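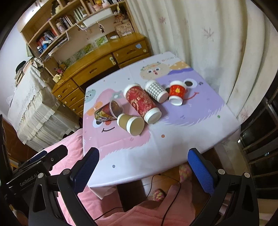 Wanted: People Who Drink Coffee and Have Opinions About It

Posted 2007-10-28

Trakby is a small company that writes reports on things you hold, open, pour and throw away. Our next report is on hot drinks to go, and we need 8 people to sit on a tasting and testing panel. Previous panels have covered jar lids (tense), picnic plates (surprisingly emotional) and the resealable cheese bag, a subject on which we no longer take phone calls.

If you have ever stood in a parking lot with coffee running down your sleeve and thought that somebody should be told, we are the ones you tell. We even pay for it.

What you would be doing

You would come to our office on Lanz Street for 2 sessions a week, mornings only, from the start of the panel until we run out of cups or patience. Each session lasts as long as it takes to get through the list, usually until lunch. You will drink coffee, tea and a hot chocolate that one of our clients believes in very strongly. You will put lids on. You will take lids off. You will carry a full cup up the stairs, down the stairs, and out to a parked car, and then write down how you feel.

The writing down matters more than the drinking. We have had panelists with wonderful palates who handed in a form that said "fine" 386 times. We kept the form. We did not keep the panelist.

Who we want

People who buy a hot drink out of the house at least a few times a week. You don't need to know where the beans were grown. If you do know, please try to let the others finish their sentences.

We would like a mix: commuters, parents with one free hand, people who work nights, people who take the lid off right away and people who think those people are animals. Tea drinkers are badly needed. Last time we had one, and she was outvoted on everything.

You should be over 18, able to climb a flight of stairs, and comfortable reading a form with a lot of small boxes on it. Left-handed applicants, please say so. It makes a difference with the sip hole and we have an argument to settle.

Who we can't take

Anyone who works for a cup maker, a lid maker or a coffee chain, or is married to one. Anyone allergic to milk, nuts or soy, as all three are handled in the same kitchen. Anyone who served on the Stundell thermos panel in June - you know why, and the carpet has been replaced.

Pay and other comforts

The fee is 400 dollars for the full panel, paid by check after the final session. There is no partial fee for leaving halfway, though we will be sorry to see you go. Parking is free behind the building if you get there before the dentist's patients do. Lunch is not included, but there are always crackers, officially for cleaning the palate, and we don't watch the box very closely.

You will also be asked to sign a form promising not to discuss the products until the report is out. Your family will thank us for this.

How to apply

Send a letter or an email with your name, a daytime phone number, and a paragraph on the worst hot drink you ever paid for. Please keep it to one paragraph. We read all of them, and a man from Wosta once sent us eleven pages about a vending machine. He got the job, but it was close.

Letters go to Ashraf Nasr, Panel Manager, Trakby, Lanz Street. Email is faster, but he does like getting mail. If you are picked you'll get a phone call and a short taste test, which is three unmarked samples of warm water. One of them has sugar in it. Most people pass.

Please don't stop by the office to apply in person, and please don't bring your own mug.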